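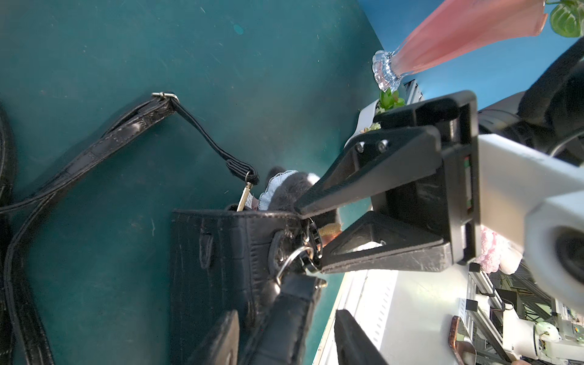
Issue 13

Reading time: 4 min

Okay, handbags. I promised after the closet issue that I'd get to them, and then February happened and I put it off, mostly so I wouldn't have to look at the inside of my own. But I finally did it on Wednesday night with a cup of tea and the radio going, and I've got plenty to say!

First thing, clear a table. Don't do this on the bed. I did it on the bed for years and everything rolled into the middle and then I'd find a lip balm under my back at two in the morning. You want a hard, flat top with enough room to lay the straps out to their full length, and a dark one is nice if you're hunting for loose beads and earring backs (pale crumbs show up on it too, so you'll know what you've been carrying around).

Take everything out. Everything! Unzip the little inside pocket, the one you forgot about. Mine had 11 bobby pins and a ticket stub for the ferry to Brisside, which I have not been on in a very long time. Then turn the bag over and give the bottom a few good pats over a sheet of newspaper. If the lining is loose enough to pull out, pull it out and go along the seam with an old dry toothbrush. Lint loves that seam.

Now unclip the strap, if it comes off. People skip this and then wonder why the ends look so tired. Most of the grime on a shoulder bag sits where the strap meets the ring, and you can't get in there with the thing attached. While it's off, run it through your fingers and feel for cracks near the buckle holes. A strap that's stiff in one spot is going to go in that spot, and I'd much prefer to hear about it from my fingers than in the parking lot at Ledport station with groceries in the other hand.

Textured stuff — the croc patterns, pebbled finishes, anything with little grooves — holds dust in the low parts, and wiping it with a cloth only polishes the tops. A soft brush first (a clean shoe brush, or a makeup brush you don't like anymore), going in one direction and then crossways. Then the cloth, barely damp, and a dry one right behind it. I don't use soap on faux leather unless there's a real mark, and then it's one drop of dish soap in a bowl of warm water and I try a patch on the bottom first. For real leather I'd use a proper leather cleaner and leave the dish soap under the sink where it belongs.
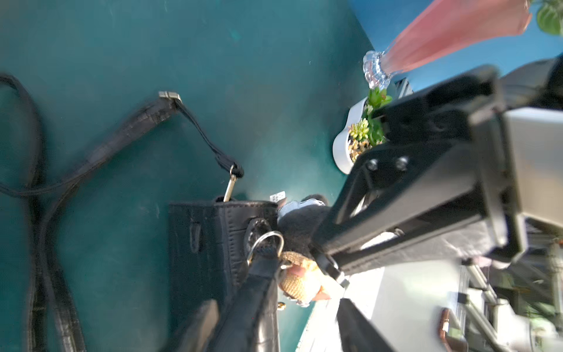
Charms and tassels next! I'm a charm person and I won't be talked out of it, but they do need to come off for cleaning and for storage. Anything that dangles will rub, and anything with dye in it can leave color on a light bag if the two sit pressed together all summer. I lay mine flat in a shallow box that Görtz rye crackers came in, one layer, nothing on top. If a tassel has gone all bent and frizzy, hold it over the steam from the kettle for a few seconds (keep your fingers well back, please), comb it out gently and let it hang from a hook overnight. Works on wool ones and most cotton ones. I wouldn't try it on suede.

Plush bits and fuzzy keychains get a different treatment. Check the tag if it's still on there. If it's surface wash only, I put a spoonful of baking soda in a paper bag, drop the toy in, shake it around and leave it for 30 minutes, then brush it out by the back door. You'll want the door open for that part.

Metal rings and clasps: dry cloth, that's it. I used to use silver polish and it got on everything around the ring and left a chalky edge I never did get out. If a clasp is sticking, rub the moving part with a plain pencil, work it open and shut a few times and wipe off the extra before it touches anything light colored.

For storage, stuff the bag so it keeps its shape. I use old T-shirts. Newspaper can leave ink on a pale lining, and those plastic air pillows from packages go flat on you. Coil the strap loosely and tuck it inside, on top of the stuffing, with the buckle wrapped in a sock so it doesn't press a dent into anything. Stand the bag up on the shelf and leave a finger's width between it and its neighbor. Mine used to be jammed in sideways like library books and they all came out with the same crease.

If you've got a bag you're done with, the swap shelf at Drirnham is taking them again, straps included.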